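Unit 4 Handout: Acclimatisation and Itinerary Design for Guided Trekking
Nemska Tourism Program, Fluvirville campus
Revised 19 Jun 2026

4.1 Scope

These notes cover altitude gain, rest scheduling and load planning for multi-day guided treks above 2500 m. Permits and insurance are dealt with in Unit 5. Read the section on client screening from Unit 3 first, as the terms are carried over without redefinition.

4.2 Terms

Sleeping altitude: the elevation of the overnight camp or lodge. All limits in this unit refer to sleeping altitude unless stated otherwise.
Day high: the greatest elevation reached between two nights.
Net gain: the difference between consecutive sleeping altitudes. It may be negative.
Rest day: two consecutive nights at the same sleeping altitude. A rest day may include a walk to a higher point and back.

4.3 Rate of ascent

Above 3000 m, the usual planning limit for net gain is 500 m per night, with a rest day every three to four days. Where terrain or lodge spacing forces a larger step, the following night is held at the same altitude so that the average stays within the limit. The average is taken over the whole section above 3000 m and must be shown on the itinerary sheet.

Road and air transfers count as ascent. A group flown or driven to a trailhead above 2800 m begins with a rest day there, regardless of fitness.

4.4 Worked case: Pearce route

The Pearce route is the standard course exercise. It has 6 walking stages and 2 rest days. The step from the third camp to the fourth is a net gain of 452 m, inside the limit but close to it. The first rest day is placed at the fourth camp, and the second before the pass.

Points to note when completing the sheet:
– The pass is a day high. It isn't entered in the sleeping altitude column.
– Descent on the far side is steep, and trekking poles are listed as required equipment for all clients.
– The lodge at the fifth camp closes at the end of May. Later departures carry tents, which alters the load table.

4.5 Symptoms and decisions

Headache at altitude, together with nausea, dizziness, unusual fatigue or poor appetite, is treated as acute mountain sickness until shown otherwise. A client with symptoms does not go higher. If symptoms worsen at rest, the client descends, accompanied, without waiting for morning.

Loss of coordination, confusion or breathlessness at rest is an emergency. Descent is immediate. Oxygen and medication are given where available, but do not replace descent.

The guide records the time, altitude and symptoms in the trip log at each check. Evening checks are made before the meal, and morning checks before packs are closed.

4.6 Loads

Porter loads are weighed at the trailhead and again after any resupply. The maximum set by the local authority applies; where there is none, use the figure in the operator's written policy. Personal gear carried by the porter is included in the total.

4.7 Exercise

Prepare an itinerary sheet for the Prinuvwood traverse from the elevation table issued in class. Show net gain for each night, mark rest days, and state the descent option from each camp above 3000 m. Submit the sheet and a one-page justification of rest day placement. Metric units only. 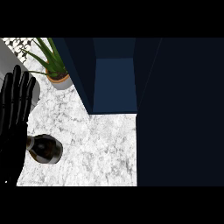 Simulated view: black robotic hand over a white marble countertop, dark navy cabinet at right.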